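Where the Noise Goes: Quieting the Small Workshop

Most small workshops are loud because of their surfaces. A concrete floor, painted block walls and a sheet metal ceiling return nearly all of the sound that strikes them, and a machine that measures tolerably in an open yard becomes tiring within minutes indoors. The usual response is to buy ear protection and stop there. Ear protection is required in many cases, but it does nothing for speech, for the neighbors, or for the person answering the phone in the next room.

The former Benedetti bindery in Nukent is a useful case. The building is a single-story block structure with a flat ceiling and one long wall shared with a dwelling. Its present tenant, Nanda, makes and repairs small household goods and runs a band saw, a compressor and a dust extractor, often at the same time. Before any work was done, the reading at the main bench with all three machines on was 80 decibels. In the dwelling next door, the extractor could be heard in the bedroom.

Two separate problems were present, and they call for different remedies. The first is reverberation, or sound that stays in the room after it is made. The second is transmission, or sound that leaves the room through walls, floor and ducts. Soft material on a wall treats the first and does very little for the second. A great deal of money is wasted on foam by people who have a transmission problem.

Reverberation was handled with mineral wool panels, 2 inches thick, wrapped in open-weave cloth and hung with an air gap behind them. The gap matters. A panel fixed flat against block absorbs high frequencies well and low frequencies poorly, while the same panel held off the wall reaches noticeably lower. The panels went on the ceiling first, directly over the machines, and then on the wall opposite the bench.

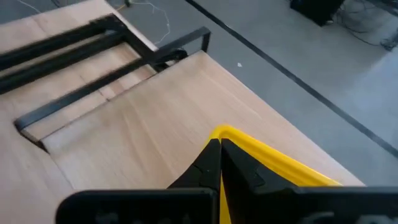

Transmission took longer. The compressor had been bolted to the slab, and the slab runs unbroken under the shared wall. Vibration entered the concrete at the compressor feet and came out as a hum on the far side. The bolts were removed and the unit was set on rubber mounts selected for its weight. Mounts that are too stiff carry the vibration straight through, and mounts that are too soft let the machine rock at startup. The rigid air line was also replaced with a length of flexible hose, as a stiff pipe clipped to the wall will undo the work of the mounts.

The extractor was moved into a closet lined with two layers of drywall and a damping compound between them. An enclosure of this kind must breathe. The exhaust leaves through a lined duct with two right-angle bends, each of which removes some of the noise without choking the airflow. The door was fitted with compression seals on all four sides, including the threshold. A small gap under a heavy door can cancel most of the benefit of the door.

With the same three machines on, the bench reading is now 71 decibels. The level in the bedroom next door fell below the meter's usable range on Tuesday evening, with the windows closed and street traffic light.The band saw remains the loudest item in the building. A finer blade and new guide bearings are planned for May, along with a second row of ceiling panels over the outfeed side.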